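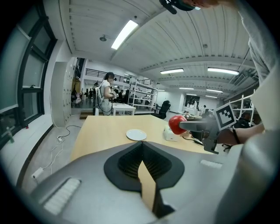 Issue 79, page 7

March 2020

Prestora Publishes Working Rules for Hand-Held Gripper Sessions

SKELHOLM – Prestora has released a set of working rules for sites where people record tabletop tasks with hand-held grippers. The rules take effect in August and cover the company's own rooms and those of its contractors.

The document has 84 clauses. It deals with floor cabling, marker placement, table layout, operator breaks and the handling of recordings that show other people in the room.

Under the rules, printed markers must be fixed flat to the gripper and checked before each session. A marker that is creased or lifting has to be replaced before work goes on. Power strips and loose cables must be kept out of the operator's walking path. No operator may record for more than 60 minutes without a break.

"Most of this was already written down somewhere, but each site had its own version," said Aldana Painemal, who led the drafting. "A contractor moving from one site to another had to learn it again."

Staff who work in the same room must be told when recording is under way. They may ask to have footage of themselves removed, and the site has seven working days to answer.

The draft was tried at the Gumow site, where operators asked for changes to the section on wrist straps. The final text requires a strap for all standing work.

Nicanor Núñez will handle site checks. Contractors that need more time to comply can apply in writing before the rules take effect.

Copies are available from the Prestora standards desk. Press contact: Gülizar Aydoğan.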